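Grakier ya alquila su kit de dos brazos para cocinas

Buenas noticias para quienes llevábamos meses preguntando: Grakier abrió por fin el alquiler de Numau, su kit de dos brazos robóticos para tareas de cocina. Se puede reservar desde hoy, con un mínimo de 3 días y una tarifa de 180 euros por día, montaje incluido. Yo ya me apunté en la lista (¡cómo no!).

Lo que más me gusta es que no hay que vaciar la cocina ni hacer obra. La mesa de soporte viene con el kit, se coloca junto a la encimera y los brazos trabajan entre tus cosas de siempre: la jarra, el cuenco de azúcar o sal, las tazas. Nhyira Ackah, responsable de producto, me contó por teléfono que en agosto hicieron 200 horas de ensayos en casas particulares, casi todo agarrar, mover y dejar en su sitio - nada de cocinar todavía, y eso conviene saberlo antes de pagar.

El software corre a cargo de Laryea y se actualiza durante el alquiler sin coste extra. Lo que no me convence tanto es la fianza, que me parece alta para un par de días de prueba, y que por ahora solo entreguen en Distgate y alrededores. Ackah dice que están mirando otras zonas, pero no quiso darme fechas. Las reservas se hacen en la web de Grakier o en su taller, donde también resuelven dudas sobre el espacio necesario.

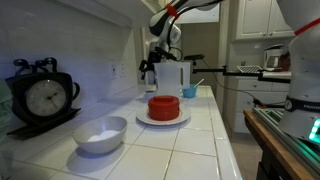 Distgate, 20 de septiembre de 2023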